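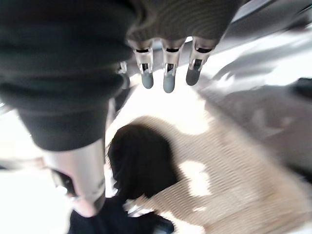

A reader in Plimcombe wrote in to say the old version of this section had the water going in before the filter, and that she'd flooded her worktop following it. Fair enough. Order is corrected below. If you printed the guide before 9 September 2023, bin that copy and use this one.

Section 4. Setting up the Planda countertop dishwasher

Covers the standard Planda and the Planda with side tank. The Berkisel tap adaptor is sold separately - see 4.3. Built-in models are in section 7.

4.1 Before you start

You will need:
a flat worktop, 10 cm clear behind the machine
a jug or a Berkisel adaptor
a bucket or a sink within reach of the drain hose
dishwasher salt, coarse kind, not table salt
rinse aid
a torch (the salt cap is hard to see)

Leave the machine standing upright for 30 minutes if it came in the car on its side. Take out all the packing. There's a foam block under the lower spray arm, people miss it. Two strips of blue tape on the basket as well.

Caution: do not plug in yet.

Caution: lift from the base, two people. Not by the door. The hinge pins bend and then the door never seals properly again.

4.2 Placing and levelling

1. Put the machine where it's going to live. Not on top of a fridge, not over a hob.
2. Open the door fully. It should drop without knocking anything.
3. Turn the front feet until the machine stops rocking. Clockwise is up.
4. Close the door, press down on each top corner in turn. Any movement, go back to step 3.
5. Check there's air behind it. Steam comes out at the back left on the drying stage and will lift paint and some wallpapers over time.

Note: rear feet don't adjust. If the worktop slopes backwards use the rubber pads in the accessories bag.

4.3 Water in

Two ways. Pick one.

By jug (side tank model only):
1. Fit the tank filter. It clicks. Do this before any water goes near it.
2. Lift the tank lid.
3. Pour slowly until the beep. Stop at the beep.
4. Lid down.

By tap:
1. Unscrew the nozzle from your tap. Keep the old washer.
2. Screw on the Berkisel adaptor by hand, then a quarter turn with a spanner. Wrap the jaws in a cloth or you'll mark the chrome.
3. Push the grey hose on until the collar jumps forward.
4. Turn on the cold tap, gently at first. Look for drips at both ends.
5. No drips, open it fully.

Cold supply only. The machine heats its own water and a hot feed upsets the timing on the short wash.

Caution: turn the tap off after every wash. The adaptor isn't meant to hold pressure overnight.

Note: square taps and pull-out spray taps won't take the adaptor. Use the jug, or have a plumber fit a tee under the sink.

4.4 Water out

1. Push the drain hose onto the outlet at the back. Ribbed end goes on the machine.
2. Tighten the clip.
3. Put the free end in the sink or bucket. It must sit lower than the machine's outlet.
4. Hook it in place with the plastic crook. An unhooked hose jumps when the pump starts.

If using a bucket, 10 litres is big enough for one wash. Empty it every time.

Don't push the hose down into the plughole. It can suck dirty water back in - same goes for leaving the end sitting under washing-up water.

4.5 Salt and rinse aid

Soft water area: skip the salt, set hardness to 1, go to step 6.

1. Take out the lower basket.
2. Unscrew the salt cap in the floor of the machine. Anticlockwise.
3. First time only, fill the salt hole with water.
4. Add 800 g of salt using the funnel. Water will spill over the top, that's expected.
5. Wipe round the thread, cap back on tight. Gritty thread means a leaky cap and salt all over your glasses.
6. Open the rinse aid flap in the door. Fill to the line. Wipe up any spills or you'll get foam.

Run the rinse programme straight after adding salt. Don't leave it till the morning, salt water sitting on the steel floor will pit it.

4.6 First run, empty

1. Plug in. Wall socket, not an extention lead.
2. Tank filled or tap on.
3. Door shut until it clicks twice.
4. Press Power, then Programme until the light is next to Rinse.
5. Press Start and hold for a count of three.
6. Stay in the kitchen. Check behind the machine once when it fills and again when it empties.

Some grey water on this run is normal, it was tested at the factory. Smell of warm plastic goes after the first few washes.

4.7 If it won't start

E1 - no water. Tap off, hose kinked, or tank not filled to the beep.
E3 - not heating. Switch off at the wall, wait, try again. Comes back, call service.
E4 - water in the base tray. Switch off, tip nothing, mop what you can reach and call.
Lights on but nothing happens - door's only clicked once.
Beeps constantly - tank lid up.

4.8 Loading, quick version

Plates face the middle. Bowls tilted, never flat. Knives point down. Tall glasses on the left where the upper arm is shorter. Spin both arms by hand before you shut the door, if they catch on a handle teh bottom row comes out dirty.

No cast iron, no wooden boards, no crystal. The Kiều stacking bowls fit if you unstack them first.

Tablets: half is plenty for this size of machine. Powder is easier to judge.

4.9 After the first month

Clean the floor filter. Twist, lift, rinse under the tap with an old toothbrush, back in, twist until the arrows line up. Then weekly. Descale every 100 washes, or sooner if the heater looks white. Machines kept in a caravan or unheated outhouse need draining down before February frosts, see section 9.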